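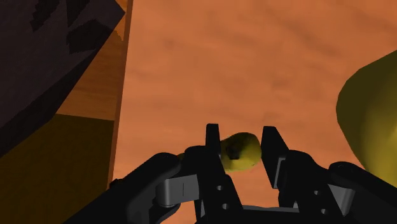
The money had come in July, and by the time the plums were down Damian Zawadzka had spent it eleven different ways on the backs of envelopes. It was a decent sum, left to the Cloltden packing shed by old Mrs. Sadowski, who had sold them fruit all her life and complained about the price for most of it, and the letter from her lawyer said only that it was to go toward "something that will help with the lifting."

"She meant a forklift," said Kacper Krajewska, who kept the books and had been fond of her.

"She meant whatever we need," said Damian. He had the Grundby catalog open on the kitchen table, between the butter and the bread, and he had been turning down the corners of pages since breakfast, so that the thing would hardly close anymore.

Kacper put her glasses on and pulled the pad toward her. She was a slow, careful writer who made her sevens with a bar through them, and she wrote ARM at the top of the page and underlined it, and then under that she wrote HAND, and then FLOOR.

"What's the matter with the floor?" said Damian.

"It slopes. You've been walking downhill to the scales for twenty years, you just lean. An arm won't lean." She wrote 400 beside FLOOR and looked at it for a while, and then, being fair, she wrote "if your cousin does it" in small letters after.

He got up and made more coffee, and while it was coming through he told her again about the model shed that the people at Ridorari had set up for them on the computer, where you could try a thing out for a month of evenings before you paid for so much as a bolt. He had been sitting up with it past midnight. He'd tried lemons and pears and he had tried bananas, which they had never once packed in Cloltden and never would, and his wife had come down in her robe and asked him who on earth he was talking to.

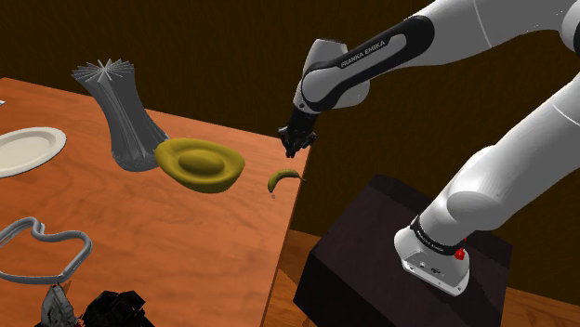 "And what did you find out, up all night?" said Kacper.

"That I'd want the better fingers," said Damian. "The cheap ones are fine for a box. I wouldn't give them one of Sadowski's pears in the third week of the season, when you can bruise them by looking."

"How much better?"

"Two hundred."

She wrote it down under HAND without a word, and he was so surprised that he sat there with the coffee pot in the air until she reached over and moved her cup beneath it.

They went on like that most of the morning, with the rain coming and going at the window. There was 50 for a mat so the night shift wouldn't stand on bare concrete, and Kacper wouldn't hear of taking it out. There was a service plan that Damian thought was robbery and she thought was the only sensible page in the catalog, and they left it with a question mark, and then she went back and made the question mark a little fainter. There was the matter of who would learn to run it. He said his nephew, and she said the girl on the scales, who had already fixed the label printer twice with a butter knife, and he thought about it and said all right, the girl on the scales.

When she had added the column up she turned the pad around so he could see. It came out nearly 20 over.

"I could go without the catalog stand," he said.

"What's a catalog stand?"

"It's for the manual. It holds it open for you."

Kacper drew a line through it, and then she took the bread knife and trimmed herself the heel of the loaf, the way Mrs. Sadowski used to when she came to argue about pears, and buttered it right out to the edges.

"Call them after lunch," she said. "And ask about the delivery, they always leave off the delivery."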